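Mostetbridge Football Club Opens Registration for Spring Flag League

MOSTETBRIDGE, Mar 7, 2023 – The Mostetbridge Football Club has opened the registration for its spring flag football league. Teams from Mostetbridge, Trernau and Clostach will play in one shared competition for the first time. Until now each town has held its own small league, and the winners met only in a friendly match at the end of the season.

The new league has two divisions, one for players in middle school and one for adults. Each team will play seven games before the playoffs. All games are played at Rahman Field, where the grass was renewed in January and the old goalposts were replaced.

"For many years our players asked why they must always meet the same opponents," said Retno Subramaniam, league director of the Mostetbridge Football Club. "Trernau has very fast receivers, and Clostach is known for its defense. I think our own teams will learn a lot from them, also when they lose."
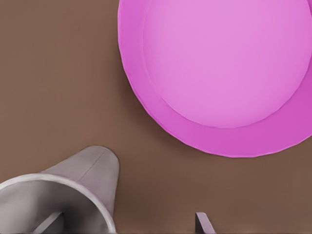 The games will follow the usual rules of flag football, with small changes for the younger division. The field is shorter there, and a team receives three points for a completed conversion from the longer distance. Tackling and blocking with the hands are not allowed in both divisions. A player who pulls the flag must hold it up at the place where the run was stopped, so that the referee can mark the ball.

Rahman Field has seats for 700 spectators. Entrance is free for all games of the regular season. Tickets for the final will be sold at the gate only, and the income goes to new uniforms for the school teams of the three towns.

The club is also looking for referees. Earlier experience with football is helpful but not required – the club gives a training evening before the season and pays for the whistle, the shirt and the rule book. Persons who played in one of the former town leagues are especially welcome to apply.

Teams can register at the club office at Rahman Field or with the coach of their own town. Single players without a team may register too, and they will be placed in a team by the league director. The complete schedule will be published when the registration is closed.

Press contact: Retno Subramaniam, Mostetbridge Football Club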